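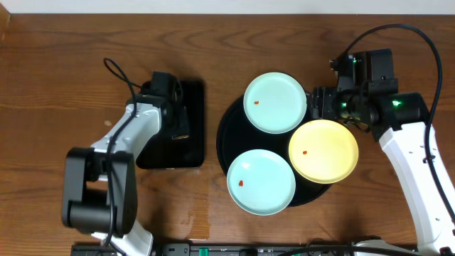
Re: Trays for the Rirville supper

Home | Archive | Threads | Search | Log in

Print this message | E-mail this message

To: Flustholm Table & Kitchen list
Subject: Re: Trays for the Rirville supper

> We have been offered the use of the hall at Rirville
> in October, seating for 40, and the kitchen has
> everything except anything to carry a plate on. Does
> anyone have strong feelings about round trays versus
> rectangular? I was going to order whatever was
> cheapest from Pillay and be done with it.

I have strong feelings about trays. My family has asked me to find somewhere else to put them, so thank you for writing.

Get both shapes, and get them in black. A black tray forgives coffee, gravy and the ring left by a wet glass, and on a brown wood table it looks as if you planned the whole thing. The one thing it won't forgive is flour. If your dessert people are heavy-handed with the powdered sugar, keep them away from it until the end.

Large round trays are for plates. Shallow round plates will go three to a big tray if you let them crowd each other and hang over a little, and you can still get your fingers under the rim of each one. We tried squeezing on more at the Trarkinton lunch and spent the afternoon picking potato salad out of a radiator.

Rectangular ones are for everything else: forks, napkins, the salt that always goes missing. Rounded corners, please. I have a scar on my hip from the other kind, which I got in a doorway while carrying nothing but teaspoons.

For your crowd I'd order 7 of the round and 2 of the rectangular. Somebody will say that's too many. Somebody always does, and then walks off with one to put under a houseplant.

As for Pillay, the cheap ones are fine if you wash them by hand. Ours went through the dishwasher at Flustholm and came out shaped like potato chips — they still hold a plate, but it turns slowly while you walk.

Check the kitchen door at Rirville before you order, too. I remember it as narrow, and it swings the wrong way.

Previous by thread | Next by thread

Last updated: October, 2 p.m.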